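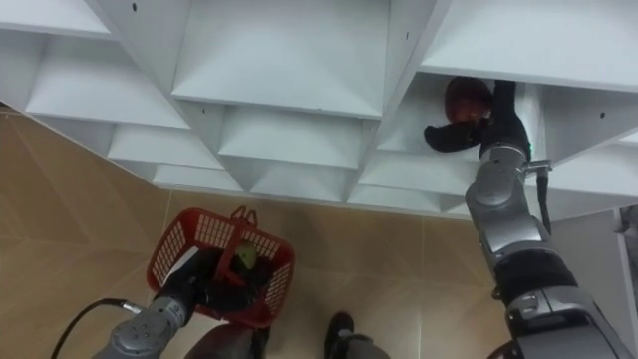

White cubbies, bedroom.

Tuesday, December 11, 2018

Well, the bed saga goes on. I said last week I was done looking at mattresses until after the holidays, and then Enikő Szilágyi called on Saturday morning to say Esmont was having a floor model sale and did I want to ride along. Of course I did!

We got there right when they opened and it was already packed. I lay down on eight different mattresses (shoes off, little plastic sheet at the foot, very glamorous) and by the fourth one I couldn't have told you soft from firm if you'd paid me. Enikő just kept going back to the same one near the window and sighing. She bought it. It took her less time than it takes her to pick a sandwich.

Me, I got stuck between two. One is a medium foam thing called the Fluler, and it really is lovely on my shoulder, but it sleeps hot, or so the saleswoman's own brother told her. The other has springs and a wool top and costs $1,000 before delivery, and delivery is another $85 if you want the old one hauled off. And I do want it hauled off. I've been sleeping in a dip the shape of a canoe since my last apartment.

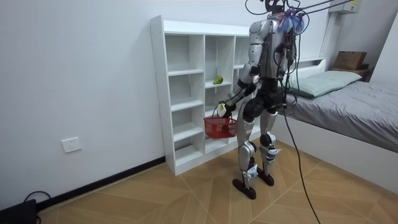

So I came home with nothing but a brochure and a sore neck, and then spent the whole of Sunday reading reviews. Half the people say the Fluler changed their lives and the other half want to set fire to it. Tae-yang says to stop reading and measure the stairs first, which was annoying because he was right. There's a turn at the top with a low bit of ceiling, and a queen with springs in it doesn't bend. The foam one comes rolled up in a box. I held the tape up there for ages trying to make the numbers come out different.

I also have to think about the frame. Mine has three slats that have popped out more times than I can remember, and the saleswoman said foam needs them closer together or the warranty doesn't count. So that's a new frame too, or at least a trip to the lumber place with Tae-yang's truck.

Anyway, the sale runs through the weekend. Enikő's comes Friday and she says I can go over and nap on it. I might bring my own pillow and make an afternoon of it. Soup tonight, then bed, canoe and all.

Comments

Nadiia Stelmakh
Get the springs! We had foam for two years and I woke up sweating every night, even in February.

Zsolt Szűcs
Ask if they'll sell you a split box spring. Ours went up a terrible staircase in two pieces. Doesn't help with the mattress itself, I know, but they do flex more than you'd think if you have two strong people.

Ákos Jakab
How long did they let you lie on each one? I always feel rushed.

Nadiia Stelmakh
Ákos, just close your eyes and they leave you alone.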